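Section 6: Recording demonstrations by remote control
Sullalum Teach - Set-up and Operation Guide

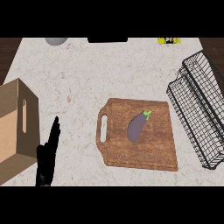

6.1 Scope of this section

Section 5 covered pairing the hand controller and checking the emergency stop. The steps below describe how to record a set of demonstrations for a pick-and-place task, first in the simulated kitchen and then on the arm. The worked task throughout is the one supplied with the software as "Eggplant to rack": the vegetable starts on the cutting board and ends in the wire rack.

Work through the simulated version first, even if you have used a Plutidport controller with other software. The axis directions differ from those of earlier releases (see 6.4), and a wrong movement in the simulator costs nothing.

6.2 Before you start

Check the following:

- Sullalum Teach is installed and the licence page shows Active.
- The controller is paired and its status light is steady green.
- At least 21 GB is free on the recording drive.
- For work on the arm only: the base is bolted down, the work area is marked out, and the emergency stop is within reach of the person holding the controller.

CAUTION: The simulator and the arm use the same controller profile. Before you pick up the controller, look at the target line at the top left of the Teach window. It reads SIM or ARM. If it reads ARM, the arm will move as soon as the enable trigger is pressed.

6.3 Loading the task

1. Open Teach and choose File > Open task.
2. Select Eggplant to rack from the Kitchen group. Loading may take a minute the first time.
3. Set Target to SIM.
4. Press Reset scene. The vegetable is returned to the board and the gripper to its start pose.
5. Open the Variation panel and set Object position to Small. Leave Lighting and Clutter at their defaults.
6. Under Recording, set Operator to your own initials. This field is written into every file and cannot be edited later.
7. Press Apply.

Note: Black bands above and below the camera view are normal. The recorder pads the view to a square and the bands are saved with it. Do not crop them out afterwards, or the recordings will no longer match those made at other stations.

Note: Objects other than the vegetable, the board and the rack take no part in the task. They have collision shapes all the same, and the gripper will stop against them.

6.4 Controller layout

Enable trigger (rear, index finger): hold to move. Releasing it freezes the arm in place.
Grip slider (side, thumb): forward closes the fingers, back opens them.
Record button (top, red): press once to start a demonstration and once to end it.
Discard button (top, grey): hold for two seconds to throw away the current demonstration.
Scale wheel (front): sets how far the gripper travels for a given movement of your hand.

Movement is relative. The gripper follows the change in your hand position from the moment the enable trigger is pressed, so you can release the trigger, bring your hand back to a comfortable place and press again. This is called clutching. Clutching is allowed during a recording, but each pause is kept in the file. Try to finish the task with no more than two.

By default, left and right are taken from the camera view and not from the base of the arm. Moving your hand to the right moves the gripper to the right of the screen. Users coming from release 3 should check this with a few slow movements before recording anything.

6.5 Setting the scale

1. Hold the enable trigger and move the gripper from its start pose to a point above the board.
2. If you have to stretch, turn the scale wheel up one click and try again.
3. Lower the open fingers towards the vegetable. If small tremors in your hand show on the screen, turn the wheel down one click.
4. Note the final setting. Use the same one for the whole set.

Do not change the scale during a demonstration. The software permits it, but the speed of the recorded movement will jump at that point and the file will be marked for review.

6.6 Practice runs

Make at least five complete runs with recording off. Press Reset scene after each. You are ready to record when you can complete the task three times in a row without touching the board with the fingertips.

Typical faults at this stage:

Fingers close across the long axis of the vegetable. It lies at an angle on the board, so the wrist must be turned before the gripper comes down. Turn it while the fingers are still well clear.

Grip taken at the stem end. The leafy top is thin and the body swings when lifted. Close on the rounded body instead, a little towards the wide end.

Object catches on the rim of the rack. Lift higher before moving across. The rack wires are thin and hard to judge from the camera view - use the height readout in the lower panel until you have a feel for the distance.

Gripper stops for no apparent reason. It is probably in contact with the side of the cardboard box. Open the Contacts panel to confirm, then back away slowly.

6.7 Recording a demonstration

1. Press Reset scene and wait for the Ready tone.
2. Press Record. The border of the camera view turns red.
3. Hold the enable trigger and bring the open gripper over the vegetable.
4. Turn the wrist until the fingers lie either side of the body.
5. Lower until the fingertips are just above the board.
6. Push the grip slider forward steadily. Do not snap it.
7. Wait for the grip force reading to settle, then lift straight up.
8. Move across to the rack at an even speed.
9. Lower into the rack and pull the slider back.
10. Raise the gripper clear of the rack before doing anything else.
11. Press Record again to end.
12. At the prompt, choose Success or Failure.

Mark as Failure any run in which the object was dropped, the rack was pushed, or the object came to rest on the rim. Do not discard these runs. Failures are stored separately and are used when the policy is checked. Discard is meant for false starts, such as pressing Record with the wrong target set.

CAUTION: When recording on the arm, keep your free hand out of the marked area until the target line shows HOLD. Releasing the enable trigger freezes the arm but does not lock the brakes.

6.8 How many to record

For the supplied task, a set of 69 successful demonstrations is enough for a first training run with Object position at Small. Wider variation needs more. The reference set shipped with the Gralldale arm package holds 817 demonstrations at Medium, made by several operators.

Record in blocks and rest between them. Tired operators clutch more often, and their approach to the object becomes hurried. If the average length of your runs shortens noticeably within a block, stop there and carry on later.

Keep to one way of doing the task. If you sometimes grip from the left and sometimes from the right with the object in the same place, the policy may learn a path between the two that misses altogether.

6.9 Checking the set

1. Choose Data > Review.
2. Sort by Length and play the shortest and longest runs. Remove any that end early or contain a long idle stretch.
3. Sort by Flag. Play each flagged run and choose Keep or Remove.
4. Select Overlay paths. The gripper paths should form a loose bundle from start to board and from board to rack. A single line well outside the bundle usually means a run with a detour around the box.
5. Press Validate. The report lists missing frames and clock errors.

Removed runs stay in the Bin folder until it is emptied by hand.

6.10 Moving to the arm

Carry out 6.3 to 6.7 again with Target set to ARM and Speed limit set to Low. Copy the simulated layout as nearly as the bench allows. Exact agreement is not needed, but the rack should be on the same side of the board as in the simulator, and the camera should be fixed to the Potgieter mount at the height given in Section 3.

Run the camera check before the first block of each session. A mount that has been knocked will spoil a whole set without any warning on screen.

6.11 Messages

E-2326 Controller lost. The radio link dropped during recording. The run is saved as Failure. Move the receiver away from metal shelving and pair again.

W-69 Scale changed. See 6.5. The run is kept and flagged.

W-21 Grip not settled. The lift began before the force reading was steady. The run is kept. If this appears often, pause slightly longer at step 7 of 6.7.

E-817 Reset failed. An object has left the counter or has become wedged in the rack. Choose File > Reload task. On the arm, clear the bench by hand with the emergency stop pressed in, then release it and press Reset scene.

Training from a completed set is described in Section 7.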